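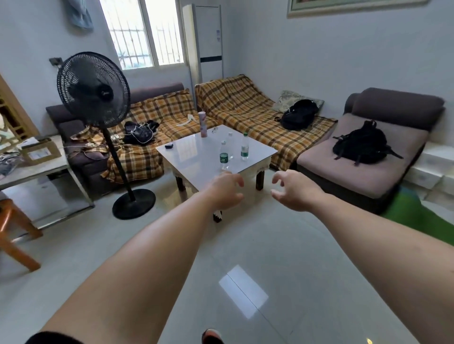

What has changed for the room staff since the automation work started?

The heavy carrying is mostly gone from the morning shift, and part of the team now spends its afternoons teaching the machines how to clear and set a table. Nobody's hours have been cut, and pay for the teaching shifts is the same as for cleaning.

Reading time: 4 minutes
Print this page | E-mail this page

Progress report to the Zapata fund, second period
Ondmont Guest Apartments, prepared by Rianne Kramer

This has been a really good period for us and I'm glad to be writing it up. When we applied, the plan had two halves: a delivery cart that moves linen and drinking water between floors, and a two-armed unit (we call the whole project Prarnik) that can take on the small tabletop jobs in an occupied apartment. The cart is in daily use. The arms are still learning, and they learn from our own people.

The cart

It has been running on all floors of the main building since August. Before that, every case of water went up by hand or on the old trolley with the bad wheel. Gladys Cusi, who leads the morning shift, kept a tally for us, and in the last month the cart made 400 trips. Her team used to start at 6:30 to get the carrying done before guests were up. They now start at 7:00 and finish at the same time as before, with the half hour still paid. That was Gladys's one condition when we began, and I'd like it kept in the next agreement too!

We did have trouble with the service elevator. The cart waits for the doors to open fully, and the doors on the ground floor were slow enough that it gave up and went back to its dock. Herman Sitompul spent two evenings on the timing and it's now down to the odd missed ride. He wants a new door sensor. The cost is in the attached sheet.

Teaching the arms

We thought this would be the hard part to staff and it has been the easy one. We asked for six people and 16 signed up. They do everyday table work with their bare hands, over and over, in rooms set up the way guests really leave them: bottles, keys, bags on the sofa, cables everywhere. Each run is short. We passed 2000 recorded runs before the end of the period, which was our target for the whole year.

Bottles have taken up most of the effort. Clear plastic on a shiny white top is very hard for the arms to make out, and early on the unit would close its fingers well short of the bottle or push it over.
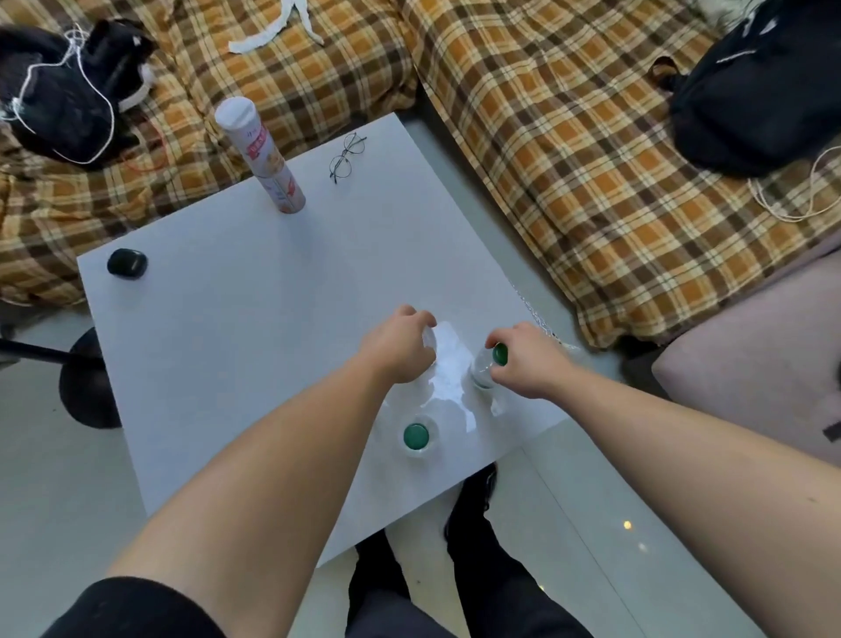

Jhonatan Castaño suggested that we stop using the same few positions and move things between runs, sometimes close together and sometimes far apart. He also asked people to take hold in the way that felt natural to them instead of copying one "correct" grip. Results got better within a couple of weeks. In the last test the arms managed 94 bottle pickups out of a hundred, with no other objects knocked down. Glasses and anything soft, such as a thin bag, are still a long way off and we have left them out of the test.

What people tell us

Lucero Espinoza talked with everyone on the teaching shifts, one at a time and without me in the room. Most of them like the work. It's done sitting down and it's quiet, and several said they enjoy being asked how they do things. There were complaints too. Shoulders get tired from holding both arms out in front, so we have added a break every twenty minutes and we swap people over at the hour. Two people find it dull and have gone back to cleaning full time, which was always allowed.

The question that comes up most is what happens to their jobs once the arms are good enough. Our written promise covers the grant period only. I can't offer more than that from my desk, and people know it. I'd like to put this on the agenda when we meet, with Gladys at the table.

Next period

- New door sensor on the ground floor, if approved
- First supervised trial of the arms in an apartment between guests
- Chairs of different heights for the teaching rooms
- A short course for four of the room staff on daily checks and simple repairs, taught by Herman

We are slightly under budget on equipment and slightly over on wages, and would like to move the difference across. Monday mornings are best for a call.

Related items
Prarnik: first period report
How the Priltton building will prepare for its cart
Minutes from the staff meeting on teaching shifts
Elevator notes, ground floor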